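May, bench notes, Susik roadster (the silver one with the roof that won't finish)

Picking up from the last page, where I'd written "pump??" and underlined it so hard the pen went through. I no longer think it's the pump. I put a gauge on it first thing and the pressure comes up clean and stays there, and the fluid I drew off looked fine, so that's one expensive part I don't have to have an awkward phone call over. The roof still stops in the same place, though: panels stacked, rear deck lid most of the way down, and then the motor quits and the dash light starts blinking at you. Open it again and it goes all the way up without a murmur. Close it again and maybe it stops, maybe it doesn't.

So for anyone reading this over my shoulder at lunch, the short version of how this top works. The deck lid opens backward, the roof folds into the trunk, the lid comes back down over it. The controller wants to see a switch change at every stage, and if it doesn't get one inside its time limit it gives up and sulks. It doesn't know where the roof is, it only knows what the switches say. Which means a perfectly healthy roof with one lying switch looks exactly like a dead roof, and I've seen these cars go home with new pumps and new cylinders and the same fault as before (I may have sent one home like that myself, years ago, and I still think about it).

I had the trunk trim out by mid-morning. The clips on the left side are the brittle kind and I broke a couple, so there are more on order from Nwachukwu along with the seal grease. The trim on this model hides everything: the pump, the controller, the drain tubes, and a fat wrapped branch of the harness that runs up the left hinge and over into the deck lid. That branch carries the lid latch switch, the high brake light and the rear window heat. And that branch is where I started getting interested, because when I held it and wiggled it, the brake light flickered. Love it when a car does that! I'd been half expecting to spend the whole day on my back with a meter. 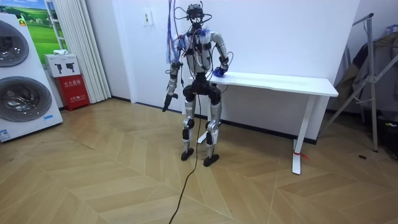
Hinge wiring is the weak spot on any folding top, and the Susik gives it a tighter bend than most. The loom comes out of the body, goes through a rubber boot, follows the hinge arm and has to fold nearly double every time the lid moves. The factory left hardly any slack and then tied it down right next to the pivot, so all the bending happens in one spot about as long as my thumb. What I want is more like the blue and purple wrapped cables in the photo, the bundle that hangs over the shoulder and trails down beside the upper arm. I sketched something along those lines for the hinge: a soft loop at the body side, a long lazy run down the arm, and the first tie well away from the pivot. There's room for it if the boot gets moved outboard a little, and I think the trim will still go back on.

Slit the boot open on the bench side and peeled back the tape. The ground wire was green under the insulation, the latch switch wire had a split in it that opens when you bend it one way and closes up when you bend it the other, and the window heat wire looked okay but felt crunchy. Crunchy is never okay. I'm replacing the entire run through the hinge, the whole lot, with fine-strand wire. The stuff we keep for trailer plugs is too stiff for this and will crack again, so please, if you're helping on this one, don't grab that spool just because it's closest to the door. The fine-strand is on the upper rack behind the battery chargers.

**Splices.** I'm staggering them along the straight part of the body side so they don't make a lump, crimped, with glue-lined shrink over each one. No splices inside the boot and none on the hinge arm. I know soldering looks prettier but it makes a stiff spot right where the wire leaves the joint, and a stiff spot next to a moving part is the exact problem I'm trying to get rid of.

**Fuse.** The roof circuit on this car is a 25 amp and somebody before me had put a bigger one in. Back to 25 it goes. I checked the slots on either side while I was there and they were right. If the 25 pops when I run the roof then there's a short I haven't found, and I'd much prefer to find out that way than by smelling it.

**Voltage.** Worth writing down because I forget it every single time: run the roof with the charger on or the engine going. These tops draw hard when the lid lifts, and a tired battery will sag enough to make the controller quit partway. It looks just like a switch fault and you'll chase it all afternoon. I had the charger on for everything I've written here, so the battery's off the list.
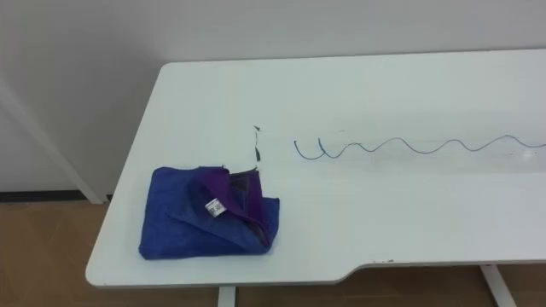 Can you leave the roof half open overnight while the wiring is out? It's better not to, since the hydraulics will slowly let it sink and the panels can come to rest on the deck lid seal. If you have to, put the prop under the lid, the padded one with the red handle, and pull the roof fuse so that nobody can bump the switch and set it moving. I closed this one by hand before I went to lunch, using the bleed screw on the pump. It's the slotted one, turn it gently, and for heaven's sake close it again before you try to run anything under power. I wrote REOPEN/CLOSE SCREW on tape and stuck it on the steering wheel.

Afternoon. New wires are through the boot. That took longer than it should have — I tried to pull them all together and they jammed, so I took them out again, dusted them with talc and fed them through one at a time. Much happier. The boot itself has a small tear at the lid end, which would explain the green ground wire. Water runs down the lid channel, gets into the boot, sits there. I've ordered a new boot but the old one will do for testing.

While the lid was loose I looked at the latch too. The microswitch clicks properly and reads clean on the meter, open and closed, over and over, so the switch has been telling the truth the whole time and it was only the wire garbling the message. I cleaned the old grease out anyway. It had gone to a kind of brown toffee. If you've never had your fingers in one of these latches, the little roller on the arm needs to spin freely, and on this car it was dragging. A spot of light oil and it's fine. Don't pack it with grease again, the dust sticks to it and you end up back at toffee.

Drain tubes next, as long as everything's out. Left one clear, right one slow. I pushed a length of trimmer line down it and out came a plug of leaf mush and what I think was part of an acorn. Water now runs straight through to the ground. The car lives outdoors over in Ultstead under trees, going by what's in the cowl, so I'm going to put drain cleaning on the invoice notes as something to do every fall and hope it gets read.

Then the bit I'd been looking forward to. Meter on the latch wire, charger on, bleed screw closed (I checked, then I went back and checked again), and ran the roof. 5 full cycles, no stops, no blinking light. The new loop at the hinge opens and closes like it should and doesn't touch the hinge arm anywhere. At the end I held the lid partway and shook the harness as hard as I dared, and the reading didn't budge. Had a small celebration by myself with a stale donut.

The one thing I'm not thrilled with is a squeak from the right side when the panels unlock. It's a rubber squeak, I'm fairly sure, nothing mechanical. I wiped a bit of seal grease along the front edge and it got quieter, then it came back. Might be the seal's just old. I asked on the Gretimden club board whether there's a trick to it, with a short write-up of the harness job, as I'd promised them one.

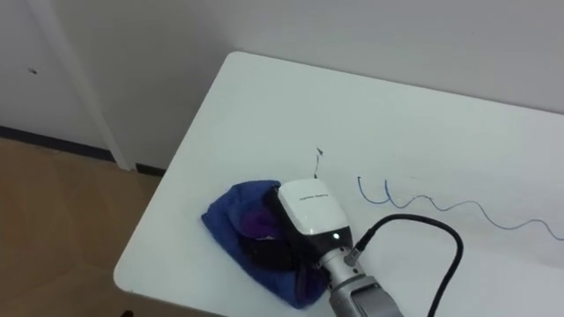
A reply came in before I'd even washed my hands, saying the squeak on these is nearly always the corner block and hardly ever the long seal, and that greasing the long one only moves the noise around for a while. The advice was to pull the little corner block off, clean both faces with plain soapy water, let it dry properly, and put it back with a thin smear underneath. The same reply said they'd had a repaired hinge harness in theirs for 3000 miles with no trouble, but the first tie had been put too close to the pivot and it had rubbed through the tape, so have a look at that after a month or so. That matches what I drew, so I'm feeling good about the long run down the arm.

Went and looked at the corner block and yep, there's a shiny patch on it. Soap and water tomorrow.

Left to do on this one:

- Corner block off, clean, refit. Try the roof cold, first thing, before the shop warms up.
- New boot when it arrives, with the lid end seated in its groove. Don't glue it.
- Trim clips, left side. I need 2 of the long ones and the rest short. If Nwachukwu sends all short again I'm keeping the old long ones and bending the tabs.
- Clear the stored faults and then drive it over something bumpy. The lane behind the feed store is good for that.
- Check that the high brake light and window heat still work with the lid up AND down.
- Tape off the steering wheel before it goes home!

Old piece of harness is in the tray by the vise with the split facing up. Please leave it there, I want to show the owner. Bend it toward the tape mark to see it open.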